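작업 노트, 10월

장편 SF 「Zustisix」 번역과 교정 기록. 나중에 보는 동료를 위해서 조금 자세히 적습니다.

1. 용어
행성 Ukum의 주민을 부르는 말이 원고 안에서 2가지로 나옵니다. "우쿰인"과 "우쿰 사람"입니다. 지문은 "우쿰인"으로 통일하고, 대사는 인물의 말투를 따라서 그대로 둡니다. 우주선 Vinis호는 "비니스호"로 적습니다.

2. 35장
함장이 명령을 거절하는 장면을 다시 읽었습니다. 앞 장에서는 교신이 끊어졌는데 여기서 본부의 대답이 들립니다. 작가의 실수인지 일부러 그렇게 쓴 것인지 저는 판단이 어렵습니다. Kinoshita 편집부에 질문을 보냈고, 답이 올 때까지 문장을 고치지 않습니다.

3. 분량
200쪽 중에서 97쪽까지 교정을 보았습니다. 전투 장면은 짧은 문장이 많아서 빨리 나갑니다. 외교 회의 장면은 존댓말의 단계를 정해야 해서 느립니다. 외계 대사는 "하오체"로 시험해 보았지만 너무 옛날 느낌이 나서 "합쇼체"로 돌아왔습니다.

4. 오후 4시 이후
눈이 피곤해서 인물 이름 표만 정리했습니다. 조종사의 계급이 1부에서는 중위, 2부에서는 소위입니다. 강등 이야기가 없으니 이것도 질문 목록에 넣었습니다.
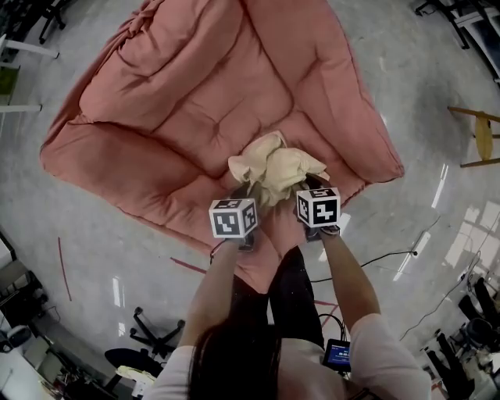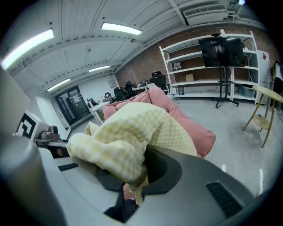
분홍색 천과 회색 바닥, 두 사진 모두.

5. 다음에 할 일
98쪽부터 계속. "도약"과 "점프"를 어느 쪽으로 할지 정하기. 지금은 "도약"이 좋다고 생각하지만, 승무원들의 대사에서는 좀 무겁게 들립니다. 의견이 있으면 이 노트 밑에 써 주십시오.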